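The Small Red Cube
Inside a four-person software shop where the job is teaching an arm to pick one thing up

The office Grinton rents above a bicycle shop has no robot in it. There was one, for a while, but it went to a customer and the bench it sat on now holds a printer and a box of cables. What the company makes is software that tells other people's robot arms how to close their fingers on an object, and most of that software is written, broken and fixed on a screen.

The product is called Bite. It sits between a motion planner, which decides how the arm should travel, and the gripper driver, which opens and shuts the hand. Bite handles the last stretch: the final few inches of approach, the decision to close, and the check afterward that something is being held. Customers tend to assume that part is already solved. Cillian Hanrahan, who started the company and still writes a good share of the code, spent years assuming it too.

"I came from path planning," he said. "I thought grasping was the line of code at the end. You get there, you call close, you go home."
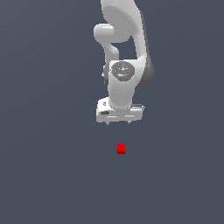

The simulated arm over its target, fingers open, in the scene Grinton uses to test Bite.

The test scene is plain on purpose. It has an arm, a hand, a cube and nothing else to look at. Soudabeh Moradi built it in her first month at the company, after watching her colleagues lose most of a week to a fault that turned out to live in a badly modeled shelf. Her view was that a shelf could come back when the cube worked every time, and the cube did not work every time.

Moradi runs perception, so her side of the software has to say where the cube is. In simulation that could be a free answer, because the simulator knows the position of everything. She does not let Bite have it. The controller gets only what the virtual cameras give it, along with some noise she adds, and the true position goes to a separate log. When a grasp fails, the first thing anyone does is compare the two.

That log is the reason for the argument I walked in on in March. A new build had failed 22 trials in the overnight batch. Emmanuel Kimaro, who writes the controller, thought the camera estimate was drifting as the hand got close. Moradi thought the estimate was fine and the controller was acting on an old one. They had each made a plot, and each plot looked convincing until you saw the other.

They settled it by replaying one failed trial step by step, with both logs lined up on the same clock. The estimate was good. It was also 127 milliseconds old by the time the controller used it, which had not been true of the previous build. Kimaro had moved a filter from one process to another to tidy things up, and messages were now waiting in a queue he had forgotten was there.

"It was my mess," he said, already typing. The fix was 3 lines. Writing a test that would have caught it took him the rest of the afternoon.

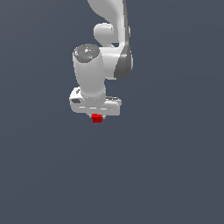
Bugs of that kind are the easy ones, by the company's own account, because they have a cause you can point to. The harder work is in deciding what the controller should do when its information is right but incomplete. A person picking up a coin adjusts constantly and without thinking about it. Bite has to be given a rule for each adjustment, or a way of learning one, and every rule has some case where it makes things worse.

Take the decision to close. An early version waited until the estimated center of the object was within a fixed tolerance of the center of the grip. With a loose tolerance the fingers closed on a corner and the object twisted. With a tight one the hand hovered, made tiny corrections, and sometimes never closed at all. Hanrahan still has a recording of a trial in which the arm dithered for 17 seconds before the time limit ended it. He shows it to new customers, which his colleagues have asked him to stop doing.

The current version has no single tolerance. It plans a short closing motion, predicts where the object will end up, and closes if the prediction is acceptable. If not, it plans another. Kimaro calls this "asking before biting," and the phrase has made it into the documentation.

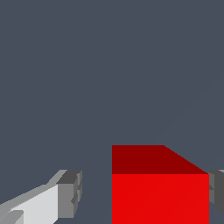 Contact is where the prediction earns its keep. Two fingers rarely meet an object at the same instant, and what the controller does in between matters a good deal. Moradi likes to check this from a viewpoint down near the fingers, where the cube looks enormous and small errors in position are hard to miss. In one such view the right finger is up against the side of the cube, or very nearly, while a broad strip of gray still separates the left finger from the other side. A controller that simply keeps squeezing from a position like that may shove the object along until the far finger stops it. On a smooth bench that can be harmless. With a full vial, or a part that has to be placed at a known angle afterward, it can spoil the job. Bite's answer is to shift the whole hand as it closes, so that the gap is shared between the two sides.

Whether the shift helps depends on friction, and friction is the part of the simulator that Grinton trusts least. The team varies it from trial to trial, along with the weight of the cube and the stiffness of the fingers. A build has to pass across the whole spread before it goes to a customer.

The first customer to run the new version will be Fimura, which sorts small molded parts. Its automation lead, Vilho Kokkonen, tried an earlier release and sent it back with a list of complaints. He had no quarrel with the success rate. He objected that when a grasp failed, the software reported only that it had failed, and his operators had no way of knowing whether to clean a camera lens or call an engineer.

"A number between zero and one is not something my night shift can use," he told me by phone.

So a large part of this release is reporting. Each failed grasp now comes with a short statement in words: the object was not found, the object moved during closing, the fingers closed on nothing. Behind each statement is the same pair of timelines Moradi and Kimaro used to settle their argument, minus the true position, which exists only in simulation. Hanrahan admits he resisted the work at first because it did not make the arm any better at picking things up. It has since become the feature customers ask about most.

The shelf is still out of the test scene. Moradi says she will put it back after the Fimura release, and Kimaro has started a branch for it, with a second cube, this one to be stacked on the first.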